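Ticket 713
Queue: Equipment Planning and Purchasing
Site: Duststead
Requested by: Household Tasks Group
Vendor: Varetell
Status: Open, awaiting revised quote
Opened: 2023-01-14

Summary
The group requests a correction to the Varetell quote for hand-held grippers. The approved plan calls for 8 units, supplied as matched pairs. The quote lists single units with one charging dock for the whole order, and the spare jaw pads have been left out.

Entry 1, Requester
Please review the attached quote against the equipment plan. Cloth handling requires two grippers at the same time, one at each end of the item. A single unit cannot be used for this work. The plan therefore budgets by pair, with one dock per pair. The quote as written would leave most of the units without a place to charge.

Entry 2, Purchasing
The quote has been compared with the plan and the difference is confirmed. Varetell has been asked to requote by pair. Before the request goes to Finance, please state whether the existing jaws are suitable for fabric or whether the soft jaw option from Quinlan must be added. The Quinlan option is priced at $200 per pair and is not in the current budget line.

Entry 3, Requester
The standard jaws are to be kept for the first order. The cloth work planned for this budget period consists of towels, shirts and pillowcases, handled over a bed.

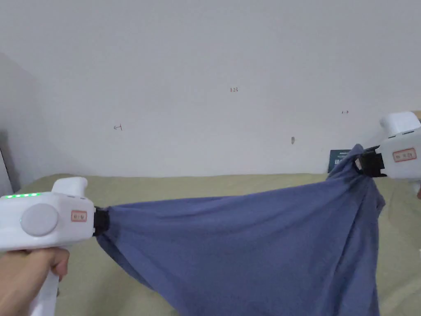 Ticket 713, attachment: blue cloth held between two grippers over a bedsheet.

The Quinlan jaws may be moved to the July request. Please keep the line open at a zero amount so that it does not have to be entered again.

Entry 4, Purchasing
Noted. The Quinlan line is held at zero. Varetell has replied that docks can be added at the pair price, but that spare pads ship from a separate warehouse and will be invoiced by Drirnness. This creates 2 purchase orders. Drirnness is already an approved supplier and no new vendor form is needed.

Entry 5, Finance
Two purchase orders are acceptable provided that both carry this ticket number. Freight must be shown as its own line on each. The earlier quote included freight in the unit price and cannot be used for asset tagging.

Entry 6, Purchasing
Freight correction sent to Varetell and Drirnness. The original quote has been marked void. The ticket will remain open until both revised documents are attached.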